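The **waiting corner** is the part of a shared workroom set aside for sitting, usually against a wall and away from the main door. In the Heketti building it holds a sofa, cushions and low storage.

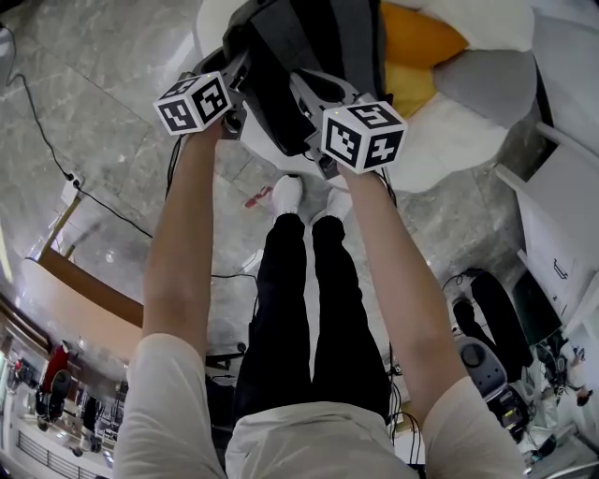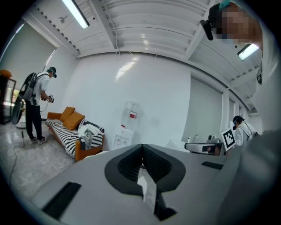
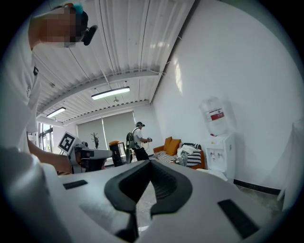
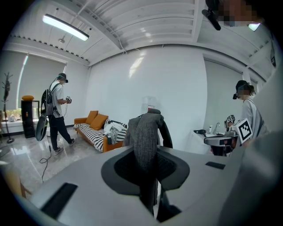 Seat covers are washed every January. Bags and jackets may stay on the seats for up to 11 hours, after which they go to the front desk. Cushions are kept at the back of the seat so that the front edge stays clear.

The layout was drawn by Luminița Avram, who also planned the smaller corner at Treloar. The Treloar version has no storage and seats three.

See also: *Reading nook*, *Cloakroom*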